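手持夹爪采集操作规范(桌面整理类任务)速查版

写得急,先凑合看,有不对的地方群里喊我。主要给新来的采集员,老人也扫一眼,3月改过两条。

适用范围:双手夹爪,桌面小件,置物架取放。Willuveck那边的移动底盘任务不归这份管,别套用。

一、开工前

先看地面。支架底座要在警示胶带圈出来的垫子里,压线了就挪回去。挪完要重新标定,别偷懒。

线。两只夹爪的线从手腕外侧往下走,留一个松弛的弯,不能绷直,也不能从两手中间穿过去。绷直的话手腕一转就拽,轨迹里会有一个尖,后面清洗数据的人会来找你。地上的线归到墙边去,脚下那一块要干净。

夹爪空开合几次,手感发涩就换一只,不要硬用。夹爪上面那块带孔的金属板,螺丝用手摸一遍,松了当场拧。

时间同步检查一次。偏差超过2帧,停,重启,再查。还超就报修。

二、摆物

桌上只留本条任务要用的东西。手机、水杯、任务卡都拿走。任务卡可以贴墙上,别贴桌上。

瓶罐类盖子拧紧再摆。里面有粉状颗粒状的东西,装量不要过半,单件总重不超过500克。玻璃的可以用,但必须先检查有没有裂纹,有裂纹直接淘汰,不讨论。

起始位置每条都要换。Segundo Londoño抽查过一批,连着14条罐子都在同一个位置,整批退回。换位置包括左右、前后、还有朝向,躺着的立着的都要有。

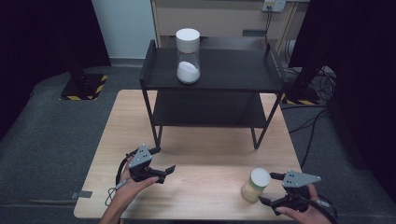 三、动作

接近物体时放慢,最后一小段尤其慢。夹爪张开的宽度比物体略大就行,不要每次都张到底。

夹稳了再抬。先停半拍,再往上走。很多人夹住的同时就抬,学出来的策略就会拖着东西在桌面上蹭。

往下层放的时候注意上层板。从正前方平着进,不要从上面斜着插。夹爪的背比你想的要厚,容易磕到上层板的边。磕到了这条就标“碰撞”,不要删,标了再录一条。

双手任务,一只手干活的时候另一只手停在桌面上方,别垂下去,也别搭在架子腿上。两只夹爪之间至少留一个拳头的距离。

掉东西了:停住,说“失败”,结束录制。不要在录制中弯腰去捡。玻璃掉了先别动,人退开,叫当班的来处理,Thibodeau间的扫帚在门后面。

四、什么算合格

物体放稳,松开,夹爪退出来,手回到起始位置,这才算完。松开就按停止的不算,缺退出段。

视野里目标物不能长时间被手挡住。短时间遮挡没事,挡太久就重录。

中途犹豫、比划、跟旁边人说话,都标次品。不是说不能用,是要标出来,训练的时候会单独处理。

每满31条休息一次,不要攒着。手累了动作会变形,自己感觉不到,回放一看就知道。

五、收工

夹爪断电以后再拔线,顺序别反。线绕大圈挂起来,不要折。

物品归箱,按标签放。当天的记录表填完发给Milagros Valderrama,周日的班发给Tyyne Aaltonen。表里“异常”那一栏不要空着,没有就写无。

几个老问题补一下:

问得最多的,左撇子能不能换手。可以,但是要在表里注明,左右夹爪的编号不能对调,编号跟着设备走不跟着人走。

袖子。长袖要挽起来或者扎住,去年冬天有人袖口挂到架子,整个带翻了。

窗帘拉上再录,光线变化太大标定会飘。录一半太阳出来了也一样,拉好再继续。

Jemico的旧版表格不要再用了,里面重量那一栏单位是错的,用新的,在共享盘“采集模版”文件夹下面。找不到问Vaughan Hapeta,他有权限。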